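Grosby Hand Basket, Blue

Item 778. Sold singly or in a stack of 5.

The Grosby is a plain plastic shopping basket with two wire handles, made for small stores, kiosks and drink aisles where customers buy a few things at a time. The sides and bottom are an open grid, so dust and crumbs drop through and a quick rinse gets it clean. The handles fold down for stacking and come up together when the basket is carried.

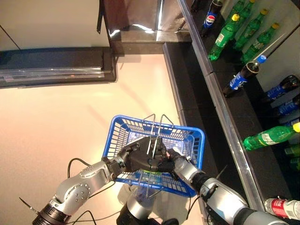 Handles are fitted at the Dellard plant before shipping. Replacement pairs are stocked under part number 529 and snap in without tools. Order one pair per basket. The older Tahiri basket takes a different handle and the two can't be swapped.

Baskets can go in a commercial dishwasher on the top rack. Wipe the wire dry afterward. Do not store them next to a heater or in a parked van in summer.

Goes with: Fleltau beverage shelving, front strips and side panels.

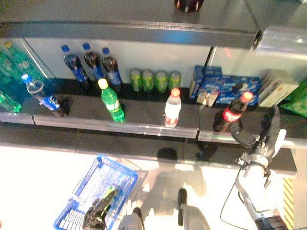 Reading time: 2 minutes

Using the basket for bottles

Most of our questions come from stores that sell soft drinks. Salma Morsy in customer service suggests putting the first baskets within reach of the drinks shelf, on the floor or on a low stand, and moving the rest to the door. Shoppers who came in for one bottle often leave a basket behind at the door and then want it here.

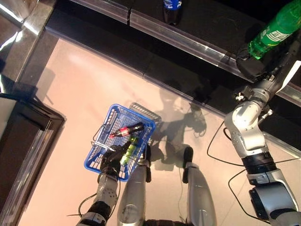 Loading is easiest with the basket set down on a flat floor. Put the heavy bottles in first and lay them on their sides. A cola bottle placed diagonally, with a second bottle lower down, still leaves the handle free to fold against the side. Check that caps are tight before laying anything flat. Glass should be carried upright, with a divider (sold separately).

Stack orders leave the warehouse in February. We have 1,181 in blue and no other colors this season. For larger quantities write to Volodymyr Kovalchuk in trade sales.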